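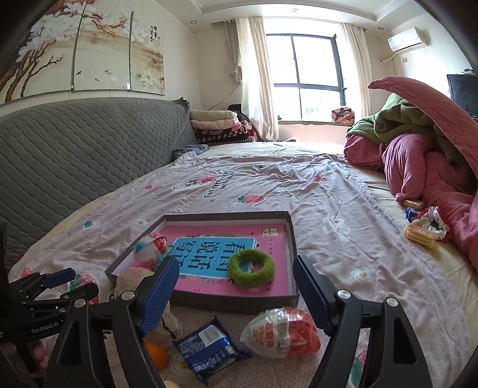

26 March 2022. Dye notebook, madder again. Second go at the Vullstead wool and I'm so pleased with this one! I wanted a soft pink out of the exhaust bath, and what we got on the third skein sits very close to that pale pink blanket, the wrinkled one with the cream-yellow sheet showing beside it, maybe a touch warmer. Jyoti held out for coral. It is not coral. The first skein out of the same pot is a proper brick red, which still amazes me every time.

Recipe, so I stop losing it: 46 g ground madder root, soaked overnight in rainwater, strained through the old curtain. Wool mordanted in alum at 8 per cent weight of fibre (went lower than last time, the fibre felt sticky then and Timo complained the whole way through winding). Pot brought up very slowly and held well under a simmer. Go too hot and the browns come out and the colour goes dull. I had the lid off and a thermometer clipped to the side and checked it far too often.

Chalk: one small pinch, no more. Our rainwater is so soft that the red goes orange without it. Leandro tried a batch with straight tap water from Ristside and got something lovely and bluish, nearly raspberry, so that's on the list for June when he can bring a couple of jerry cans over.

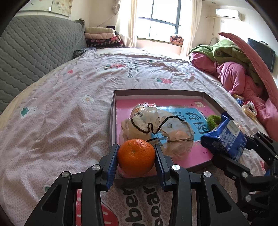
His swatches are pinned up inside the cupboard door, left to right by water source. Please don't rearrange them, the labels fell off two and I only know them by position.

Iron dip: did half of skein two, count of five, straight out and rinsed. Gorgeous plum-grey at the dipped end and a soft bleed where it meets the red. Hongmei wants a whole jumper's worth in that colour. I'd have to work out the iron for a big pot first, and keep a separate pot for it, as the enamel one with the chip is now permanently suspect.

Light test started. Strips of all three skeins wound on card, half covered in foil, on the north windowsill. Add the Kwiatkowski merino when it arrives, I'd like to see if the finer wool fades faster.

Still to do: label the jars (two of them just say "nice"), ask Taner whether he wants his scale back, dry the spent root and try it once more with a bit of washing soda. Might get a peach out of it yet. Grey fleece next!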